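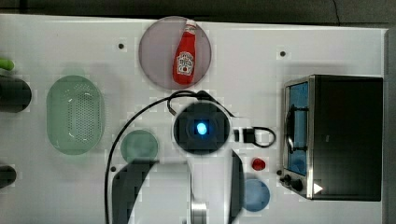

Ketchup on its plate, green colander to the left

kamol_c
Play kitchen people, I need you! I've been putting together a pretend food set on the white table, mostly from the Kaewsai swap on Friday, and I love it way more than a grown adult should. The colander is my favorite -- real little holes in rows! Question is, do I put everything out at once or just a few pieces?

Przemek_K
Everything! Mine go straight for the pan and the toaster oven, and then the fruit gets dragged in and it's a whole restaurant.

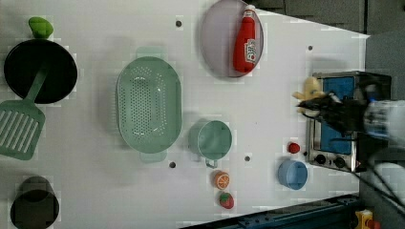 Lăcrămioara would go the other way. She wrote me that 2 dishes and one food is plenty for a first day, and the rest can wait in a bin.

Przemek_K
Sorry, can't agree. You can't run a restaurant on one bottle of ketchup!

JalenO
Sure you can, lol. My niece served me ketchup soup for 50 minutes straight and was thrilled. I'm with Lăcrămioara on this one.
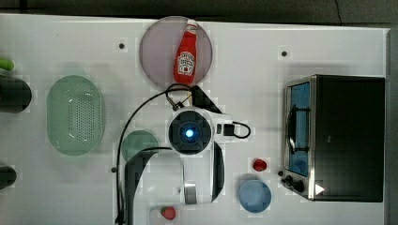
Ketchup plate again, cap toward the far side

kamol_c
OK, ketchup soup is going on the menu. Any thoughts on customers? I want somebody soft to sit at the table and order things.
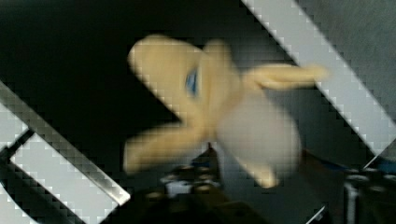 Yellow plush with the blue eye

JalenO
Yes, plush customers! Ours tip terribly but they always come back.

Przemek_K
Fine, start small -- but get the strawberry out by Saturday.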